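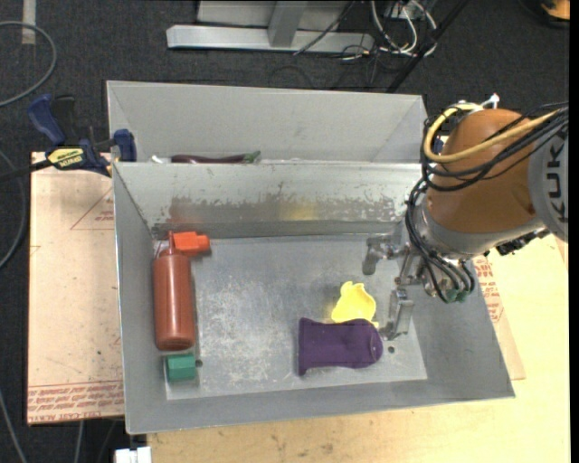
4.2 复合颜色词的边界

上一节讨论的是单音节颜色词。本节转向“红褐”“橙红”“黄绿”一类由两个颜色语素构成的词，考察它们在失物登记文本中由谁使用、用在什么物品上，以及登记员之间在哪些地方不一致。

语料来自Tumudden渡轮码头失物处的中文登记簿。该码头夏季有大量华语旅客，失物处为此单设了一套中文登记，由母语为汉语的登记员填写。本文使用的是其中物品材质为塑料、橡胶或金属的部分，共257条，由Ditte Kragh转写，Severyn Yatsenko复核。衣物和箱包另有专门的款式栏，颜色往往写在款式后面，格式与其他物品不同，本文没有收入。

257条中，有74条使用了至少一个复合颜色词。这一比例高于我们开始转写时的估计。登记簿的颜色栏很窄，纸本上只够写几个字，登记员完全可以只写“红”或“绿”。实际情况是，物品颜色处在两个基本范畴之间时，登记员多半愿意多写一个字，即使字因此写出格外。只有少数条目用“偏”字处理，如“红，偏暗”“绿偏蓝”，这些条目未计入复合颜色词。

4.2.1 语素的次序

现代汉语复合颜色词的后一个语素一般是中心，前一个是修饰。“橙红”是带橙的红，“红橙”是带红的橙。工具书大体这样解释，教材也这样教。登记簿里的用法要松一些。同一件物品先后由不同的人登记时（例如旅客来询问后重新填单），次序颠倒的情况并不少见：一把梳子在收件单上是“橙红”，在领取单上是“红橙”；一只杯盖先写“蓝绿”，后写“绿蓝”，再后来又改回“蓝绿”。

次序颠倒并不是均匀分布的。“蓝绿”与“绿蓝”、“橙红”与“红橙”都有互换，“红褐”却几乎没有写成“褐红”的。我们认为原因在于“褐”的地位。“褐”在口语里很少单独用来指物品的颜色，登记员更习惯说“棕”或“咖啡色”，它主要保留在“红褐”“黄褐”这样的固定组合里。组合既已固定，次序也就不再承担区分中心和修饰的作用。访谈中，登记员Panya Chaiyaporn被要求解释“红褐”和“褐红”有什么不同，他想了一会儿，回答说后一个“不像一个词”。

图3可以说明红色一带的命名困难。图中灰色金属箱底部左侧横放着一只红褐色的挤压瓶，瓶尖旁边是一块鲜亮的橙红色塑料件。两件东西分开看，不少人会把它们都叫作“红的”；放在一起以后，单用“红”就不够了，说话人需要再加一个语素，或者改用别的名称。瓶身上有一道高光，高光处的颜色与其余部分不同，命名时以哪一处为准，也是受访者各自处理的问题。

我们把图3交给5名登记员，请他们按平时填单的方式为这两件物品各写一个颜色。塑料件的答案较为集中，多为“橙红”，也有“橘红”。瓶子的答案比较分散，出现了“红褐”“暗红”“棕红”和“酱色”。写“酱色”的是Védís Thorlacius，她在厨房用品店工作过，把瓶子的形状和用途也带进了颜色判断。她本人在访谈中承认，如果同样的颜色出现在雨伞上，她会写“暗红”。

这一现象在登记簿里也能找到旁证。“酱色”“茶色”“奶白”一类以食物或饮品命名的颜色词，多出现在餐具、水壶、瓶罐等条目中；“军绿”“铁灰”则多出现在工具和户外用品中。物品类别会影响颜色词的选择，这一点在广告文案的研究中已经有人指出。失物登记没有促销的目的，仍然有同样的倾向，说明它不能完全归因于修辞。

4.2.2 深浅成分

复合颜色词前面还可以再加“深”“浅”“亮”“暗”。在本文语料中，这类成分加在单音节颜色词前面十分自由，加在复合颜色词前面则受到限制。“深红褐”有，“浅红褐”没有；“浅黄绿”有，“暗黄绿”没有。语料规模有限，没有出现不等于不能说，因此我们在访谈中补充了可接受度询问。结果与语料大体一致：登记员普遍认为“浅红褐”别扭，理由是“褐”已经有深的意思，再说“浅”就要“想一下到底是哪种”。

“亮”的情况特殊。它有时指明度高，有时指表面反光。登记簿里一条钥匙扣写作“亮紫”，附注栏又写“漆面”，可见登记员所说的“亮”可能是后一种意思。Ciarán Lenihan在整理英文登记簿时遇到过类似的问题，bright和shiny常常混用，他的处理办法是把附注栏中提到漆面、抛光或镀层的条目单列。本文沿用了这一办法，在统计深浅成分时没有计入这些条目。

4.2.3 颜色栏的改写

登记簿允许涂改，涂改处须保留原字并签名，这为观察登记员的犹豫提供了便利。涉及复合颜色词的改写主要有两个方向。一是由单字改为双字，如“红”改“橙红”，多发生在旅客前来认领的当天，也就是登记员需要把一件物品同另一件相近物品区分开的时候。二是由双字改为单字，如“黄绿”改“绿”，多发生在月底誊清时，誊清的人看不到实物，只求格式整齐。后一种改写会丢失信息。June誊清的那一册尤为明显，整页的颜色栏几乎全是单字，而对应的收件单上双字词随处可见。凡两处不一致的，本文一律以收件单为准。

第一种改写与心理学实验中关于对比情境的结论相符：周围存在相近的竞争对象时，说话人会给出更精细的描述。不同之处在于，失物处的竞争对象未必同时在眼前。登记员有时是凭记忆知道架子上还有另一只红色的水壶，于是在新的条目里写“橙红”。Yatsenko在复核时把这类条目与前后几页对照，发现相近物品的条目常常就在附近，相隔很远的则不多。由此推测，登记员顾及的是最近经手的物品，对整个库房并没有同样清楚的印象。

灯光也有影响。失物处的柜台用暖色灯，库房用冷色灯，同一件物品在两处看起来不同。登记一般在柜台完成，但傍晚末班渡轮到港后收件集中，登记员会直接在库房填单。库房填写的条目中，“蓝绿”“青灰”一类偏冷的组合较多。由于登记簿不记录填写地点，只能从时刻和签名间接推断，这一项我们没有作进一步的统计，只在此说明可能存在的偏差。

4.2.4 与Erau语料的比较

作为对照，我们查看了Erau市场寄存处的中文登记。该处使用Damgaard表格，颜色栏是勾选式的，只列基本颜色，另有一行“其他”供手写。使用勾选表之后，复合颜色词几乎全部集中到“其他”一行，而且总量很少。登记员面对现成的选项，倾向于选一个最接近的勾上，红褐色的物品有时勾“红”，有时勾“棕”，同一个人前后也不统一。

勾选表便于检索，但给认领造成了困难。寄存处的旅客在口头描述时常用双字颜色词，工作人员须把它换算成表上的选项，再去翻找。Kragh记录的认领对话中有3次因换算不同而找错了物品，其中一次是旅客说“橘红的盒子”，工作人员翻了“橙”的一叠，盒子却登记在“红”的一叠里。寄存处后来在检索软件Drutora中把相邻颜色设为可以互查，复合颜色词仍然没有进入选项。

两处材料的差别主要由表格形式造成，不宜直接解释为两地登记员的语言差异。下文讨论材质词时也会遇到同样的问题，届时只使用手写栏的内容。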